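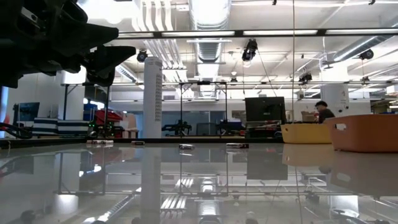
Project notebook, Dollby senior design course, sorting team. Entry for 16th December. The purpose of today's session was to settle the bin order and the approach height for the right gripper before the written design review. The item set was placed in a loose row at the far part of the table, near the black raised edge, with the yellow bin set back and the larger orange bin in front of it. From the low side angle the orange bin overlaps the right side of the yellow one. Any estimate of where the yellow bin ends, made from this angle alone, should be regarded as unreliable. The team has relied on the low view since October for judging fingertip clearance, and it remains the better view for that purpose. It should no longer be used for bin position.

The table surface continues to cause difficulty. It is glossy enough to return the bins, the columns, the monitor and the overhead pipework as a second picture underneath the first. The detection script written for the first milestone accepts some of these reflections as objects. In the previous entry this was recorded as a lighting fault. That wording is withdrawn. The lights in Fullard are the same lights we had at the first milestone, when the table was covered with the gray mat, and the false detections began when the mat was taken up.

Three remedies were discussed before work started.

Return the mat. This is simple and would probably remove most false detections. The mat lifts at the corners when a fingertip drags across it, and the final demonstration is to be given on the bare surface in any case.

Mask the lower part of the low view. Items on the near half of the table would be lost to that view. Acceptable only if the overhead view carries the whole task of finding items.

Reject any detection that has a matching detection above it. Lâm Hoàng wrote a first version during the session. It is slow, and it discards real items when two of them happen to line up one behind the other. To be kept in the repository under the trial branch and left out of the main program for the present.

Decision: overhead view for finding items, low view for height only. The mask will be applied until the matching method has been improved.
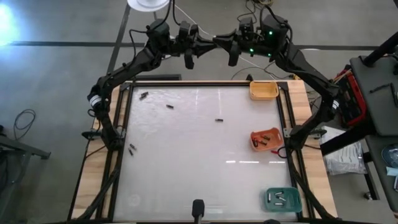
BENCH LAYOUT AND SORTING RULE

The three bins stand along the right part of the work surface. For the remainder of the course they are to be called far, middle and near, in place of the color names. The color names have led to mistakes in the log. Two team members were writing "orange" for different bins, and the entries from that week cannot be corrected with confidence. The far bin is the yellow one. The middle bin is the reddish one. The near bin is the green one.

The agreed rule is as follows. Silver-and-dark cells go to the near bin. The mixed cells, including the red and the brownish-gold ones, go to the middle bin. The far bin is reserved for anything the program declines to classify. The team should resist the temptation to treat a light far bin as a good result. A program that never declines is a program that guesses, and the assessors will look for this.

The middle bin was found to be more useful when set at a slight angle to the rail. With the bin square to the rail, the right arm has to turn its wrist further than is comfortable before release, and the cable above the wrist tightens. The angle is to be marked on the bench with tape at the next session. Until it is marked, whoever moves the middle bin should return it by comparison with the overhead picture in this entry.

The black loop and the red-handled item beside the middle bin are to be kept off the work surface during recorded runs. The right rail is not a shelf. This was agreed in the first week of the course and is repeated here for the record.

Both arms were brought inward beyond the far edge of the bench for the meeting check, in which the gripper tips are set almost together and their heights compared. The difference was within the tolerance given in the Kollham handbook. The check is to be carried out at the start of each session and the result written on the sheet inside the cabinet door. A page of this notebook is not a substitute for the sheet.

A note on cables. The heavy cables run down along the two sides of the bench toward the near corners, and this route is to be kept. The coil on the floor to the left should be hung up. Members carrying items between the bench and the gray table on the right should go around by the front.

PICKING TRIALS

The requirement in the course brief is a success rate of 85 percent over 50 consecutive picks, with no help from the operator between picks. The data set stood at 667 recorded picks when the session opened. This figure includes the early recordings made with the mat in place. They are to be kept, with a flag, and left out of the training split used for the review. The review text should state the total and the split separately, as the reader will otherwise suppose that all of the recordings were made under the present conditions.

Isolated cells gave no particular concern. A cell lying on its own, with its long side across the line of the fingers, is approached from above, and the fingers close at the middle of its length. The Savchuk routine handles this case without any of our own additions. The routine was written for blocks, and the team had expected to modify it more heavily than has proved necessary. Credit for it must appear in the report, on the page where it is first mentioned and again in the list of sources.

Clusters remain the main weakness. When cells lie close together the program tends to treat two of them as one longer object and to place the grasp point over the gap. On closing, the fingers push the cells apart and take hold of neither. The following changes were tried in order.

First, a narrower opening before descent. This helped where the neighboring cell was on one side only. It made matters worse where the cell was enclosed, as the tips then came down on top of the target.

Second, a preliminary nudge from the left arm to separate the group. It is effective when the cell rolls a short way and stops. On this surface a cell may also roll a long way, and one went over the near edge. The nudge is to be made along the length of the cell in future attempts.

Third, a rule that the outermost cell of a group is always taken first. It needs no new movement, and it was the only change of the three that the team was content to keep overnight. 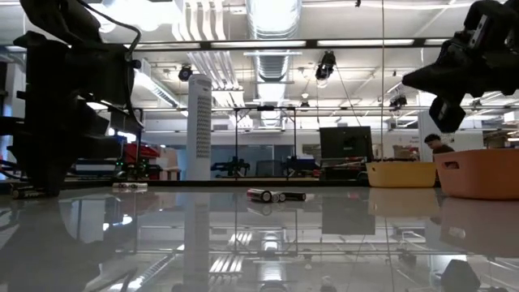
Grouped cells near the center of the table, with a single white cell to the left and the yellow and orange bins at right.

The arrangement shown is to serve as the standard cluster for comparison between versions. It has cells of different size and shade close together, and a separate cell that should be picked without trouble. If the separate cell is missed, the fault is in the calibration and the cluster result should be disregarded for that run. A paper template will be cut so that the arrangement can be laid out again by any member. The outline of the larger silver-and-black cell is to be drawn first and the others placed from it.

Approach height was raised by 3 millimeters for the right gripper. At the former height the blocky end of the fingertip could touch the surface when the wrist was tilted. The left arm was left as it was. Members who have a copy of the settings file on their own machines must delete it and take the new one from the shared folder. The old file loads without a warning.

OUTSTANDING

Tape marks for the middle bin, at the agreed angle.

Template for the standard cluster.

Flag on the early recordings, and a new count of the training split for the review text.

Lengthwise nudge, left arm, at low speed only.

Matching method for reflections. Lâm Hoàng has asked that nobody merge this until the case of two items in line has been dealt with.

The laboratory rules on used cells apply to the practice set as well. Any cell with a damaged wrapper goes into the disposal tub by the door and is struck from the inventory by the person who found it. The inventory was last signed in October and is to be brought up to date before the review is submitted.

Arms returned to rest, power off at the wall, cabinet locked. Key returned to the Fullard front desk.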